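I have come round to the view that a thin printed cloth deserves as much care as a good shirt, and I'll happily bore anyone in Rastham who disagrees. For years mine lived scrunched in a drawer. Then Carol Oakley gave me one with ginkgo leaves on it, all pale green and yellow, and I couldn't bear to treat it like a rag!

So now I fold properly. A clear board, a big sheet of white paper over it, the cloth laid out lengthwise on top, and then a slow smoothing with the flat of the hand from the middle outwards. It takes no time at all, and it's lovely to do (Liam Lockwood says I need a hobby, but I think this is one).

The paper matters more than you'd expect. Fine fabric lets a bit of whatever is underneath show through, and against plain white the colours look fresh and every little crease shows up. 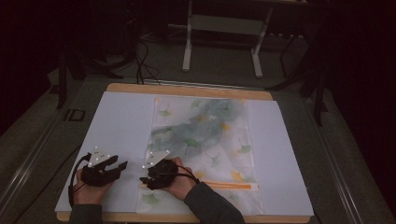

I'd leave the iron in the cupboard, too. A few faint wrinkles suit a cloth like this, and leaves look better for not being pressed stiff. Fold it in half, then in half again, and put it somewhere you'll see it when you open the door.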